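Traline Household Stores: Sorting and Storage Gallery

This page presents the small-goods storage area at the Parisi building, where everyday items are sorted into open bins before being placed on the shelves. The area was reorganized in August and now serves 20 departments.

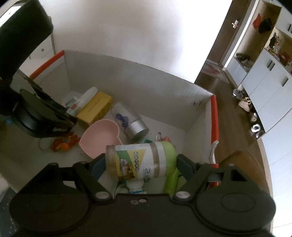 Jars, tubes, boxes and packets are kept together by size, so that small articles are not lost beneath larger ones. Jars with screw lids may be stored on their sides when space is short - provided that the lid is fully closed. Worn bins remain in use until replacements arrive from Lovau.

Departments may request items from the storage area on Monday mornings. Requests should state the shelf number and the quantity needed. Items returned unopened are sorted again and placed back in the bins.

Further galleries cover the Heteo reading room and the main supply counter.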